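My third month with the arm at Bromareck, and I want to write down some things before I forget them. In January I knew only how to program points one after another. Now we teach by demonstration: a person drives the robot with the remote control from the next desk, the computer records everything, and later the model should learn from it.

The task sounds very easy. Take one wooden block out of the metal bin, lift it, put it outside. I believed I would finish 20 good demonstrations before lunch. On the first day I had 14, and most of them were ugly – I came down too fast, stopped, corrected, stopped again. The model learns also the stopping, so I had to delete almost all.

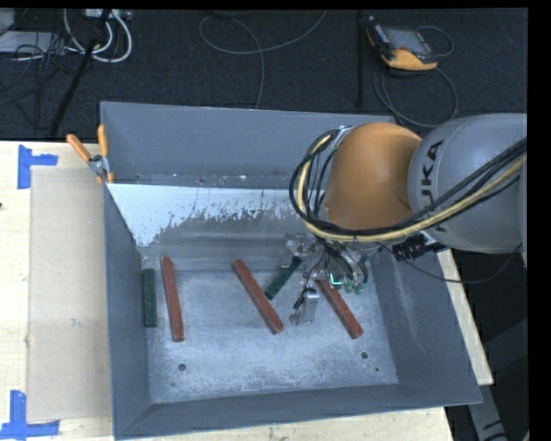 What helped me most was to decide the grasp before I touch the control. I look at which way the block is lying, I turn the fingers over it while I am still high, and only then I go down. When a block is close to the wall I leave it for later, when there is more free space. My hands became calmer after this, and one demonstration now takes me 15 seconds.

The other thing is the mixing. After each round I throw the blocks again without arranging them. It is tempting to put them nicely, but then the robot sees only nice bins.

Our goal is 2,000 demonstrations for the Fladon project, so there is still a long way. Next month I want to try guiding the arm by hand and compare the two. If somebody has done this with a heavy arm, please write me how your shoulders felt in the evening.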